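Open day at the Achari building, who else went?
Forum: Local Stuff > Tech and Tinkering

tallpine_29
Posted Thursday, October 20, 2022

So I finally made it to the Lisness open day and I'm still kind of buzzing! I figured it would be posters and free pens. Nope, they had the arm going on a real task, and I stood there for two full rounds when I was supposed to be picking up my kid. The job is putting green soda bottles on a red tray. Sounds like nothing, I know.

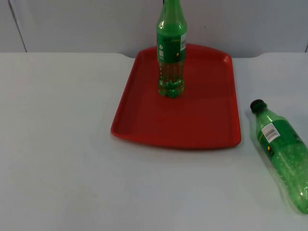

One bottle on the tray, one still on the table.

The lab folks let us ask whatever we wanted (I asked way too much). My favorite part was the little screen showing what the wrist camera sees. It's so close up that you lose all sense of where you are.

mudflap
I was there too, probably right behind you. Cool building, but I don't get the excitement. My nephew can put a bottle on a tray and he's 3.

soupcan
Your nephew didn't have to learn it from a camera an inch off his knuckles, mudflap. I loved that screen. Mostly bottle, a bit of red, and that black finger poking up.

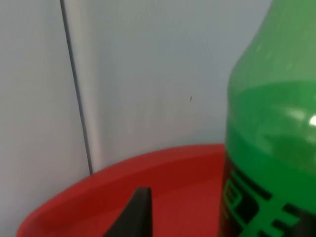
Wrist camera, bottle on the right, finger at the bottom.

I kept trying to guess which way it was going to move next and I got it wrong both times.

mudflap
Okay, the screen was neat. I'm just saying I've seen videos of robots doing backflips.

gearhound
Videos, sure. How many takes did those need? I'd way rather watch a slow one live. And see-through plastic is a pain for cameras, ask anybody who's tried it. I messed with a Podura kit at home one winter and it couldn't find a water glass to save its life.

tallpine_29
That's what the woman at the Nemer table told me! Something about the background showing through the plastic. I have one from the side with the gripper on the bottle, you can see how chunky that thing is.
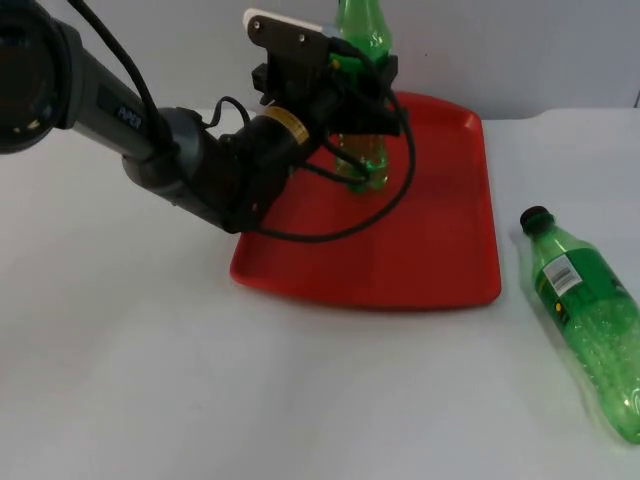
Gripper around the upright bottle, second one lying to the right.

soupcan
Was anybody else nervous about that big loop of cable hanging down over the tray? I'd have zip-tied it up before letting the public in.

gearhound
Cables need slack or the wrist can't turn. But yeah, that's a lot of slack. I'd route it along the arm.

mudflap
See, now THAT I agree with. I stared at that cable the entire time.

lisness_desk
Hi all, happy to see this thread! Putting up one more from the wrist camera, with the bottle on its side, for everyone who asked at the table.
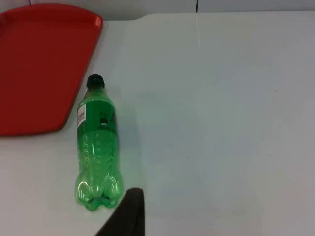 Lisness Lab, Outreach and Open Days Team

A bottle lying down is a different problem from one standing up, and you're welcome to come argue with us about which is harder. Cable comments passed along. We're hoping to run a second visit before the end of October, same room, with more time for questions. School groups can write to the desk.

tallpine_29
Lying down has to be harder, right? It could roll!

gearhound
Standing up. You bump it and it's over.

mudflap
Fine, I'll go again. Is there parking on the Achari side or do I have to use the street?

lisness_desk
Achari side is open to visitors, go in past the loading dock.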